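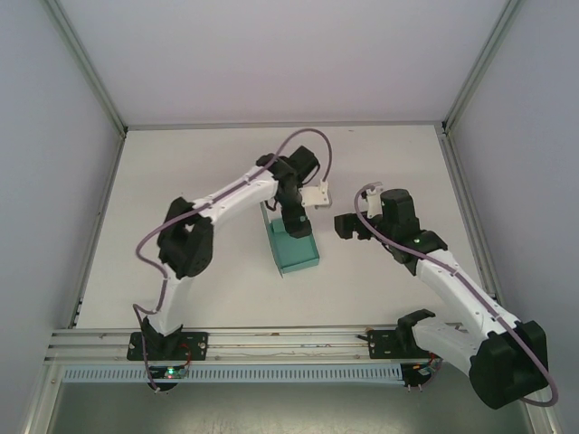 **Figure 2.** Two robot arms mounted on a rail at the front edge of a flat white work surface.

### 4.2 Provenance claims in online fossil listings

Sellers' own words are the weakest evidence in our sample, and we treat them that way. Of the 227 listings we kept, most named a country and many named a formation, but very few said who had dug the piece up, or when. A formation name costs nothing to type. We found the same stock sentence about an "old private collection" under trilobites, shark teeth and a partial ichthyosaur paddle, from sellers who had no other visible link to each other.

Doucette's earlier survey of the Merwood sales took such statements as correct unless something in the photographs spoke against them. We do not think that is safe. A polished ammonite can be quite genuine and still be sold under the wrong locality, and no photograph of its outer face will settle the matter. Where matrix was left on the piece we compared its colour and grain with reference material in the Kennedy collection, but this only lets us reject a claim. A grey shale that looks right could have come from a great many places.

Certificates did not help much. We asked 30 sellers who offered one to tell us who had signed it and what had been examined. The replies that came back mostly repeated the listing. Two firms, Drindier and Trormont, sent copies, and both documents gave a species name and a seller's guarantee but no description of repairs, filler or restored parts. We would not call either of them a report.

Price is sometimes put forward as a rough guide, on the view that buyers as a group will spot a bad piece. Our figures give little support to this. Bidding followed the size of the specimen and the quality of the photographs far more closely than it followed any detail about origin, and listings with no locality at all sold nearly as well as the rest. We accept that 20 of the dearest lots were withdrawn before the sale closed, and that their absence may have skewed the comparison. We could not find out why they were withdrawn.

For the counts in the next section, a locality is therefore entered as "stated" and never as "known".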